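Water from a broken pipe closed two floors in Flindness building

11/02/2021

A pipe broke at 05:20 in the Gajdoš apartment building on Tunitz Street, in the north of Flindness, and the water came down into two floors below. No person was hurt.

The residents of 20 flats had to leave their homes while the electricity was switched off. Most of them waited at the school next door, where hot tea was given.

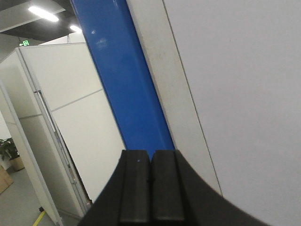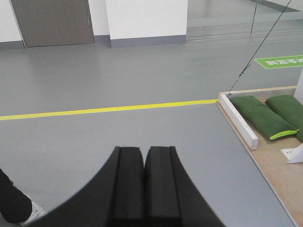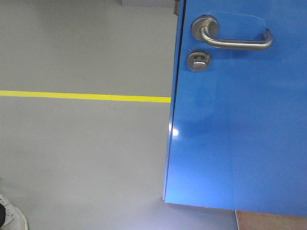

The building has 435 residents and is managed by the company Fluvoro. The company said that the pipe was older than the others and its replacement was planned for November.

"I heard a strong noise in the wall and then the ceiling of my kitchen began to drip," a resident of the fourth floor said.

The lift stays closed until the electricians finish their check. Residents can report damage at the office on the ground floor.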